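Tabletop handling practice

Tabletop handling practice is a set of working rules for robot arms that pick up, move and stack light household objects such as cups and bowls. The version most often cited was written at the Botdale workshop by Erlinda Quiambao and Yevhen Pylypenko and later adopted in Trujillo.

The rules cover the work surface, the objects and the grip. The surface is covered with a plain cloth in one color. Bowls are taken by the rim, with one finger inside the wall and one outside. 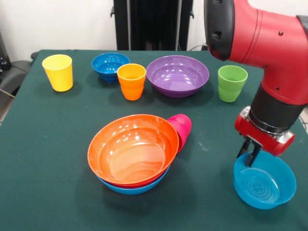 Page last changed in December by J. Serrano

A rim grip on a plastic bowl leaves the rest of the dish free, so it can be lowered into a larger one. The fingers should point straight down before they close. Cups may start upright or on their sides - both are allowed, but the starting position must be written down.

People stay out of reach while the arm is powered. A run is stopped after 2 failed grips on the same object, and a full check of the gripper is due every 100 runs.

The Ceston edition has 18 rules and drops the section on glassware.

See also: Multusia notation, Rim grip, Nesting order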